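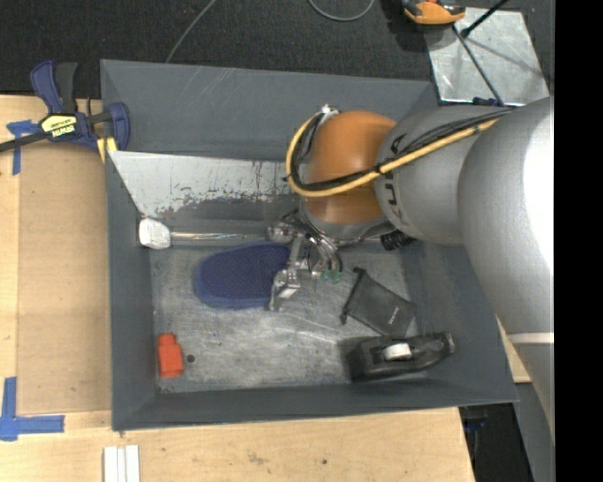 Mags Flememton
Packing bench lead, returns and repairs at Hafstein

Bin day on the bench, so you're all getting a thread about it. The big grey one has been with me longer than most of my jumpers and the bottom of it is scuffed to bits. I love it.
29 likes

Everything that comes back without a box goes in there first, whatever it is. The blue thing with the dotty texture looks like a slipper to me and I'm sticking with slipper until a label says otherwise.
4 replies

Next to it there's a long shiny rod with a chunky white head on one end. Long stuff is a pain! It never sits nicely with the soft stuff, so I lay it flat along the back and pack round it.
46 likes

People keep asking which tape I use. Mulano, the wide one – it tears by hand and doesn't squeal. The Bruletti stuff is prettier but I end up picking at the roll with a thumbnail for half the morning.
11 replies

My only proper rule: one soft thing and one hard thing out at a time, then wrap the hard one in whatever paper is nearest. I did 100 parcels that way in December and my back was still speaking to me at the end of it.
1,147 views

Yes, I've tried scrubbing the bin. Washing-up liquid, bicarb, the green side of the sponge. The cloudy smears on the bottom are staying, and so are the scratches up the far side.
Shared 8 times

Right, kettle's on. If anyone knows where to get a lid for a bin this size without buying a whole new bin – please shout, I've been looking for ages.
17 replies · Share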